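Bekano Grondament Table Top, Brown

Home > Workshop > Tops and Legs > Grondament

In stock. Ships in 5 working days. Top only, legs sold seperately.

Big heavy top for shops, classrooms, craft rooms. Flat both sides. Goes on any Zaseck leg set or on your own frame if the rails are at least 15 inches apart.

What you get
Top, 1
Bag of screws, 19 (yes there are spares)
Felt pads
Fitting sheet

Colors: brown, gray. White is back in December.

Care
Wipe with a damp cloth. Dish soap is fine. No bleach, no scouring pads. Hot pans need a mat under them. Glue comes off best the next day with a plastic scraper.

Fitting
Two people to lift. Lay it face down on a blanket, legs on, flip. Don't drill deeper then the line on the sheet. Pilot holes are marked on the gray top only, for brown use the sheet.

Shipping
Curbside only. Flat $40 on the mainland. Check the box corners before you sign, we can't do much about dents reported a week later. 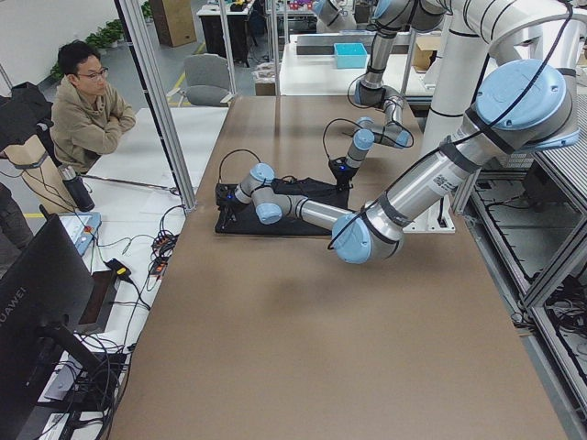
Large brown top with two arms at work near the far end.

Returns
Unused, in the box, 15 days. Drilled tops can't come back. Call first for a return number.

Goes with
Zaseck leg set, fixed
Zaseck leg set, with casters
Xia clamp-on lamp
Xia edge strip, black

Page updated 05/02/2021. Prices on the old PDF are out of date, use the ones in the cart.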